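Giving up the shop (and what I'm doing with the buttons)

Typing this with one eye on the oven so forgive the state of it.

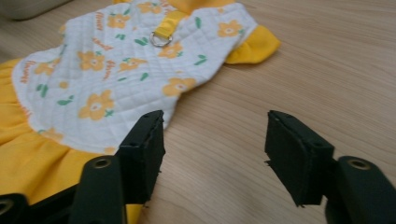
So. The lease is up in July and I'm not renewing. There, said it. Told the landlord last month, told my sister, told the woman at the bakery by accident, and now you lot. A few of you guessed from the newsletter, which I thought I'd been very subtle in. Apparently not.

Before anyone emails — I'm fine. Not ill, not broke, not moving to Portugal. Just tired of the rent going up and of being cold from October to April. The rent went from steep to silly. The new figure was 2052 a month before rates, and I sat in the car outside the agent's and did the sum on the back of a parking ticket and that was sort of that. No weeping. Bought a sausage roll.

What I want to write about though is the sewing, which carries on. From home. In the back bedroom, which at the moment has a bed in it, an exercise bike, two rolls of wadding and a wardrobe that doesn't open all the way becuase of the rolls of wadding.

First job was measuring. I did not measure properly. I drew the room on squared paper and cut out little bits of card for the tables and shuffled them round all evening, very pleased with myself, and forgot the door opens inwards. Started again. The cutting table only goes in one way, under the window, and then the ironing board has to live on the landing. Fine. I can iron on the landing. People have done worse.

Power is the other thing. One double socket in that room, behind the wardrobe obviously. Emiliano Carretero came and looked at it (he did the lights in the shop, some of you will remember the business with the ladder) and he says he can put three more in without taking up the floor. Quote was fair. He also told me I'd been running the iron and the heater off one extension lead for years and went a bit pale. I have stopped doing that.

Now, machines. I've got three and room for two. The overlocker stays, no argument. The big straight stitch machine is a brute, bolted into its own table, weighs more than me, and it will not go round the bend in the stairs. We tried it with a cardboard box the same size. Box didn't go either. So it's being sold and I'm sad about it, more than I expected for a lump of iron. Fumiko Kinoshita wants it for her workshop, she does bags and straps, heavy stuff, and it'll get used properly there. She's collecting it with a van and two strong people. I'll make tea and not watch.

That leaves me with the domestic one. Had it since before the shop. It does everything slightly worse but does it quietly, and next door have a baby, so quiet is good.

Stock. Oh dear.

I thought I had a bit of fabric. I had a bit of fabric the way the sea has a bit of water. Every shelf I emptied had another one behind it. Gingham I'd forgotten. A whole bolt of brushed cotton with geese on, bought in a mood. Four metres of something orange I can't account for at all. I've sorted it into keep, sell, and give to the school, and the keep pile is already too big and I've been through it twice. My rule was meant to be, if I haven't touched it in two years it goes. I broke the rule on the very first piece. It was a nice linen. Shut up.

The buttons are worse. You know the wall of buttons. Everyone who came in liked the wall of buttons, children especially, and I'd say one in ten actually bought any. I did a stocktake for the accountant and it came to 3011 on the loose tray side alone, and then I lost the will and did the carded ones by weight. He said that was acceptable. He has a kind face.

So here's the plan for the buttons. Anything in a full set of six or more, I keep. Odd ones go in jars, and the jars will be for sale at the closing do, pay what you like, money to the hospice shop up the road. Miyuki Amano has offered to do the labels because her handwriting is lovely and mine looks like a spider had a fall. Isamu is bringing folding chairs. Date to follow, it'll be a July evening, six till whenever, and please bring your own cup as I've packed mine.

If you have a credit note, USE IT. I mean it. I went through the book and there are 87 still out, some of them ancient, one with a coffee ring on it and no name. I'll honour every one up to the last day and after that I'll still honour them but you'll have to come to my house and I might be in my dressing gown.

Things people have asked.

Will you still do hems and zips? Hems yes. Zips on trousers yes. Zips on tents no, never again, I still have the mark on my thumb.

Alterations for weddings? Till the end of the summer, the ones already booked, and then I'm having a rest from weddings. I like brides. I'm less keen on the week before.

Classes? This is the one I feel bad about. The back bedroom fits me and possibly a thin cat. I've asked at the library about the upstairs room and they're thinking about it. If it comes off it would be four people at a time, hand sewing to begin with, bring your own scissors. Si-woo Yoo has said she'd take the beginners' machine class over if we find somewhere with enough plugs, and she's a better teacher than me anyway, far more patient. I tend to grab the thing off people and do it myself.

Will there be a website? There's sort of one now. My nephew set it up on something called Vodgate and it was working, then I pressed a button and it wasn't, and now it's working again but the prices are all in dollars. He's looking at it at the weekend. Please don't order anything yet. One lady has ordered a cushion and I don't know where to find out where she lives.

What else. The sign. I'd assumed the sign was mine and it turns out the board is the landlord's and the letters are mine, so I'll be up there with a screwdriver. I've no idea what I'll do with a two foot high letter S. Suggestions welcome, clean ones.

And the floor. I've been picking pins out of that floor for years and thought I'd had most of them. Moved the counter on my own (don't) and there was a seam of them all down the back edge, plus a thimble, a pound coin, half a pencil and somebody's shopping list. Eggs, bleach, card for Dad. Hope he got his card.

I've been keeping a list of what I'll miss, to stop myself going on about it out loud. The bell on the door. The light in there before nine in the morning when it came straight down the street and everything looked expensive. Regulars telling me their news while pretending to look at ribbon. The smell when a new box of wool got opened. People holding a thing up against themselves in the mirror and going quiet.

Won't miss: the damp in the corner. The bins. The man who came in every few weeks to ask if we did keys. We never did keys. I've told him where does keys. I reckon he knows.

Money talk, quickly, because a couple of you who run little shops have asked and I'd have liked someone to tell me. Give notice in writing and keep the copy. Read the bit of the lease about putting the place back how it was. I hadn't, and mine says walls painted white, and mine are green, dark green, two coats, my own fault. I've set aside 3000 for the paint and the van and the sockets and whatever else comes crawling out, and I've already dipped into it. Tell the council early as well. They were nice on the phone but it takes them forever and you're paying the whole time.

And tell your suppliers. I forgot one and a box of bias binding arrived yesterday. Big box. Can't send it back. If you need bias binding, any width, mostly navy, you know where I am.

Oven's pinging. It's a lasagne, the corner's caught but it'll do. I'll put the date of the do up as soon as Isamu has told me about the chairs, and I'll try to get some pictures of the button wall up before it comes down. Comments are open, be gentle, and if you're the cushion lady please get in touch.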